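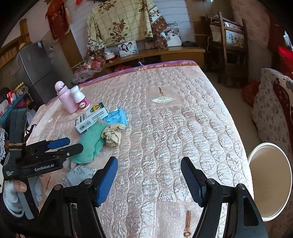
Small Business Owners Invited to the Stondovau Pricing Clinic

CLOLUVSTEAD, July 26, 2026 — I've been running small business workshops in Cloluvstead for seven years, and the question I hear more than any other is still "Am I charging enough?" So this fall we're giving it a whole program of its own! Sign-ups are open now for the Stondovau Pricing Clinic, a set of five evening sessions for people who own a shop, a service business or a one-person operation and set their own prices.

We'll meet at the Kirui Business Center on the Flirevthorpe side of the river, upstairs in the big meeting room (there's an elevator by the back entrance). Each session runs 60 minutes, and I stay on afterward for anyone who wants to go over their own numbers with me.

The first evening is all about costs, including the ones people leave out, like their own drive time. After that we get into quotes and estimates, then discounts, then how to tell a longtime customer that the price is going up. I've had to write that letter myself and I rewrote it so many times I lost track, so I'm bringing my old drafts along and you're welcome to borrow from them. The last session, in December, is an open one where you bring your new price list and we look at it together.

We have room for about 30 businesses. You can send two people from the same company on one registration, and I'd encourage it if you have a partner or a bookkeeper who does the invoicing. Please bring a recent invoice (black out the customer's name) and something to write on. A laptop is fine but you won't need one.

There's no charge for Stondovau members. If you're not a member yet, you can join when you register — the form covers both. Pick one up at the front desk of the Kirui Business Center or ask us to mail it to you.

Press contact: Stondovau Small Business Network, Cloluvstead office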